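Handheld Gripper Operators – Paid Part-Time Sessions, Fornlow

Detthorpe is looking for people to show robots how to do ordinary table tasks by hand. No background in robotics or programming is needed. Sessions take place at our Campbell Street building in Fornlow and run through the end of April, with a chance of more work after that.

What the work is

You stand or sit at a table with a gripper in each hand. Each gripper has two fingers that open and close when you squeeze. You use them to pick up, move, pack and sort everyday items, and the position of your hands and the opening of the fingers are recorded the whole time. The recordings go into the training set for Dosia, our two-armed tabletop system.

Each task has a short written card that tells you the starting layout and the end result. How you get there is mostly up to you, as long as only the gripper fingers touch the items. A single run is usually under a minute. You then reset the table and do it again with the items in slightly different places. Expect to repeat the same task many times in one session.

Current tasks include putting small sports items into bags, folding hand towels, stacking cups and closing zippers. There are 19 task cards in this round.

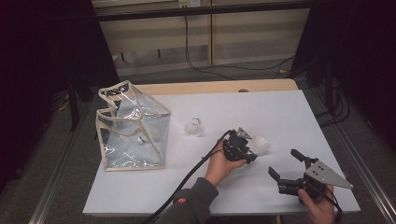 Shuttlecock task, with a gripper in each hand and a clear bag on the left.

A smaller group will also work by remote control, driving the Dosia arms from a seat with a pair of hand controllers. This is slower and takes more practice. If you would like to be considered for it, say so when you apply. We choose from people who have finished at least 400 accepted runs with the handheld grippers.

Hours and pay

Sessions are three hours long, starting at 9 a.m. or 1:30 p.m., with a paid break in the middle. You can book between two and five sessions a week. Pay is $24 an hour, including the training session. There is a one-time bonus of $150 when you reach 600 accepted runs. A run that is rejected for a tracking fault on our side still counts toward your total.

You should

– be 18 or older and allowed to work in the United States
– have steady use of both hands and be able to work at a table for up to 45 minutes at a stretch
– be comfortable with repetitive work and with following a written card
– be able to come to at least six sessions in total

Left-handed people are very welcome – we have too few left-handed recordings. Long sleeves are fine, but please leave bracelets and large rings at home. The grippers are cabled, so you will need to keep the cords clear of the items as you work.

What we record

We record video of the table and your hands, along with gripper position and finger opening. We do not record sound. You will be asked to sign a consent form before your first session, and you can ask for a copy to read beforehand.

How to apply

Fill out the short form on the Detthorpe jobs page and quote reference 904. Tell us which start time suits you and whether you are left- or right-handed. No resume is required. We reply to all applications within two weeks, and training sessions are held in small groups of up to four.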